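Kerbside sorting

Kerbside sorting is a method of household waste collection in which residents separate recyclable materials before they are taken away. It differs from mixed collection, where all recyclables are placed in one container and divided later at a sorting plant.

Under most schemes each material is given its own container, usually marked by colour. Colours are set locally and may differ between neighbouring districts. In Culley, paper is placed in blue containers and glass in green, while in Marras the two are reversed. Containers for indoor use commonly hold 16 litres and those kept outdoors 40 litres.
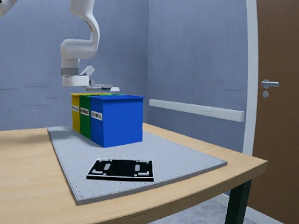
Collection is normally carried out every 2 weeks, with food waste taken more often. The district of Skuvstead uses vehicles with divided bodies, so that paper and glass can be loaded on the same round. Mostari, where many streets are too narrow for such vehicles, relies on shared collection points.

Separated material generally contains less unwanted matter than mixed material and may be sold at a higher price. The method requires more storage space in the home, and take-up tends to be lower in blocks of flats.

See also: Bottle bank; Composting; Landfill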